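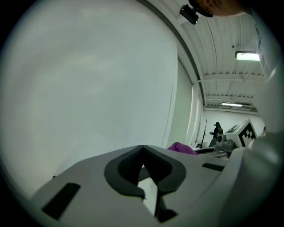 **Figure 1.** Two hand-held grippers in use at the collection site, with a purple cloth lying between the near gripper and the far one.

### 4.2 House rules for two-handed cloth work

The rules we describe in this section grew up slowly at the Bruvbridge site, and we would like to give them a fair amount of room, as papers in our field tend to squeeze this kind of thing into a footnote and leave the next group to work it out all over again. The first version was a single page that Hae-won Ji taped up in May. By the time we froze the Kudau set it had grown to 26 rules, and we are grateful to everyone who argued over them with us (sometimes at great length, and often over lunch).

Most of the rules deal with what happens before a recording begins. The operator puts on the headset, holds both grippers at chest height, and waits until the second person has read the episode number out loud. Markers are wiped at the start of each session and again after any break. A marker with a lifted corner is replaced, never pressed back down, and the pair is calibrated again from scratch. We were lax on this last point early on, and it cost us dearly: of the 729 episodes recorded under the first version of the rules, 668 passed review, and most of the rest were lost to markers that had shifted a little on their mounts.

The cloth has rules of its own. It must be dropped from above the table and left as it falls, so that no operator can set up an easy grasp without meaning to. Kohei Hoshino pointed out, quite rightly, that people get very good at dropping a cloth the way they like it, and so the drop now belongs to the second person. If the cloth comes away from the finger pads during an episode, the operator keeps going and picks it up again, and the slip is written in the log. We had a long and friendly disagreement about this one! Si-eun Wang wanted slips cut out entirely; the rest of us felt that a policy which has never met a slip will not know what to do with one.
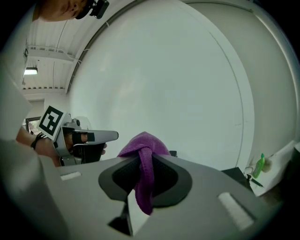 Small things left on a worktable turned out to be harder to write a rule for than we had hoped. Our first wording asked for a bare table at all times, and it was broken so often that people stopped taking the whole page seriously. The current wording allows everyday objects such as bottles, pens and tape to stay, provided they are out of the reach of both grippers and are not moved until the session ends. Reviewers at our partner lab in Sindport have told us they find this much easier to check.

Finally, there is the matter of rest. No operator records for more than 6 episodes in a row, and the count starts over only after both grippers have been set down. Mi-kyung Song, who ran the review desk, keeps the power to stop a session without giving a reason, and we would warmly suggest that other groups give somebody the same power. The full list of rules, in the wording used for the Ra release, is given in Appendix B.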